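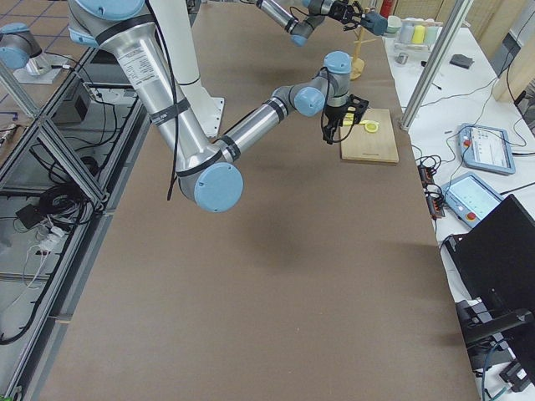

Workshop notebook, January, 9 p.m.
Jonah study, draft 2 (working name still Uvo, until we think of something people can pronounce)

Finished the second pass on weeks three and four tonight and I'm too wound up to sleep, so this is going in while it's fresh. Jonah is so much better than I remembered! I had it filed under children's stories, fish and all, and now I can't get through a chapter without finding something I've read past since I was nine.

Where the draft stands. Eight weeks, two per chapter. Rosalind wanted four weeks and I wanted ten, so eight it is. Word limit per week is 2000 including the Bible text, which hurts in week three because the prayer from the fish takes up a good chunk before we've said anything. Rafferty thinks we should print the references only and let people bring their own Bibles. I still want the text on the page so people can scribble on it. Not settled.

Week 1 (1:1-6). The going down. Jonah goes down to Joppa, goes down into the ship, goes down into the hold, and then in the prayer in chapter 2 he's gone down to the roots of the mountains. Same Hebrew verb all the way. Some English versions lose one or two of these, so I've asked people to mark every "down" they can find in whatever translation they have and compare with a neighbor. Tried it myself with three versions on the kitchen table and it took five minutes and was a delight.

Week 2 (1:7-16). The sailors. I'd cut a page here in draft 1 and I've put half of it back. They row hard to try to save the man who got them into the storm, and they pray to the Lord before Jonah has prayed once. By verse 16 they're making vows. Question for the group: who in this chapter is behaving the way you'd expect a prophet to behave?

Week 3 (1:17-2:4) and week 4 (2:5-10). Trouble spot. The pilot group of 12 went quiet in week three and we all noticed. My first thought was that they were bored. Rafferty, who was leading, thinks the questions came too fast and too personal - I had "When have you been in the depths?" as question one, right after the coffee. Fair point. New order: start with the Psalms. Read 42:7 next to Jonah 2:3 and let people see that he's praying in borrowed words. Then ask whether borrowed words are any help to them. Then, much later, the depths question, and it's marked optional. 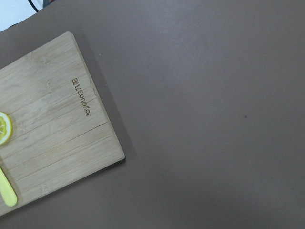

Also in week four, I want to keep the argument over whether Jonah is sorry. He thanks God, he promises a sacrifice, he says salvation belongs to the Lord, and I can't find a line where he says he was wrong to run. Rosalind reads "I have been driven away from your sight" as a kind of confession. I read it as a complaint, given how he left. We went back and forth for half an hour, and she very nearly had me. Both readings go in the leader notes with no verdict.

Week 5 (3:1-5). The shortest sermon I know of. Five words in Hebrew! "Forty days and Nineveh shall be overturned," more or less, and the verb can mean destroyed (it's the one used of Sodom) or turned around, changed. So was the prophecy fulfilled or wasn't it? I'd love to spend two full evenings on this. Note to self: no, stay inside the word limit.

Week 6 (3:6-10). King off his throne and into the ashes, animals in sackcloth. People laughed at the cows in the pilot and I think they're allowed to. Pair "Who knows?" in 3:9 with the ship's captain's "perhaps" in 1:6. Two outsiders, both hoping without any promise to lean on.

Week 7 (4:1-4). Jonah throws Exodus 34:6 back at God as a grievance. Slow and gracious and abounding in love, and he's furious about it. Have everyone read Exodus 34 first this time. In the pilot we read it afterward and the connection fell flat.

Week 8 (4:5-11). Plant, worm, wind. The verb for what God does with each of them is the same one used for the fish - "appointed" in my version, "provided" in another. And the book stops on a question. Draft 1 had a closing paragraph from me answering it, which I have crossed out with some force. Leader notes now say: read verse 11 aloud, leave it a minute, pray.

Production stuff. Zaidi quoted us for 200 booklets, stapled, and can turn them around well ahead of Lent if the files reach them this month. Inside pages on Flison cream, the slightly rough one. I tested it with ballpoint, pencil and a highlighter, and only the highlighter showed through. Lovik is the other stock they offered. Brighter, cheaper, shiny enough that pencil skates on it. Going with Flison unless Rafferty objects before I send the files.

Margins: widen the outside one again. Left-handed people in the pilot were writing across the fold.

To do
- rewrite leader notes for week 3, shorter opening
- check 2:4 in the two translations we quote; they differ on whether it's "yet I will look" or a question
- ask Rosalind for her notes on 2:8, the "steadfast love" line, hers are better than mine
- decide about printing the text (Rafferty and I, over the phone)
- map of Joppa, Nineveh and Tarshish, with Tarshish marked uncertain
- second pilot: same weeks 3 and 4, different people

Next session I want to read all four chapters aloud straight through before we touch a single question. Forty-eight verses, no stopping. Rosalind has offered to read and I've already said yes.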